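Vulska Hand Therapy Outreach - progress report to the Prendine Fund
February 22, 2021
Prepared by Arif Matubbar

Sorry this is short, clinic days have eaten the week. Money table went over seperately, shout if it hasn't arrived.

Where we are

January was mostly phone work. Home visits still paused so we moved to posted packs plus calls. 135 packs out so far. Each one has putty, a foam block, the exercise booklet and a diary sheet. Booklet had to be reprinted after page two went out with the left and right hand drawings swapped. Printer took the blame and did it again free.

Calls going well on the whole. People like a set time. The ones who said they'd "ring if they needed anything" mostly didn't, so we now book the next call before hanging up. Should have done that from the start.

Diary sheets are the weak spot. Plenty come back blank or filled in all at once in the same pen. Trying a shorter version, tick boxes and one line for pain. Too early to say. 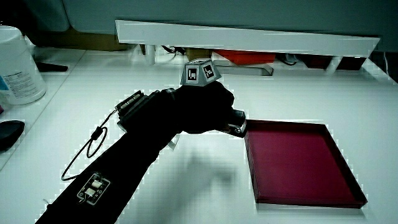 Grip is still the main thing people ask about. Jars, keys, the kettle, holding a pen long enough to sign something. The old booklet had a lot on stretching and hardly anything on everyday gripping, so we've rewritten that section. It now starts with a full fist closed round something small and narrow, fingers wrapped, the end of the object poking out past the hand as in the photo, and goes on to wider things from there. At home a marker pen or a bit of broom handle will do. Patients with swollen knuckles start on the wider things instead and come back to the narrow ones when they can. Large print version is at the proof stage.

Spending

Postage over, travel well under, so it evens out. Biggest single item was the putty order from Vetico, 1,170 pounds including delivery. Soft grade came late and we had to send medium to a few people with a note saying go easy. Two of them rang to complain it was like kneading a brick, fair enough, both swapped now.

Would like to move 100 pounds from travel to print to cover the large print booklet. Need a yes from you in writing please, an email is fine.

Problems

Referrals from the Hsiao surgery stopped for a while. They changed their computer system and our form dropped off it. Back on now but there's a backlog and it's landing all at once. Waiting time has gone up as a result. Not happy about it, doing evening calls to bring it down.

Room hire: still paying the retainer on the hall at Vulska. Asked them for a reduction, no answer yet. Will chase agian.

Next

Clear the Hsiao backlog. Finish large print. Ring everyone who's had a pack and gone quiet. Start planning small groups for when we're allowed, windows open, fewer chairs, probably mornings because the heating in the hall gives up after lunch.

Feedback forms from the first lot of patients are being typed up and I'll send them on when done. Could you also confirm who signs off changes at your end now, the name on my copy of the agreement is out of date.

Arif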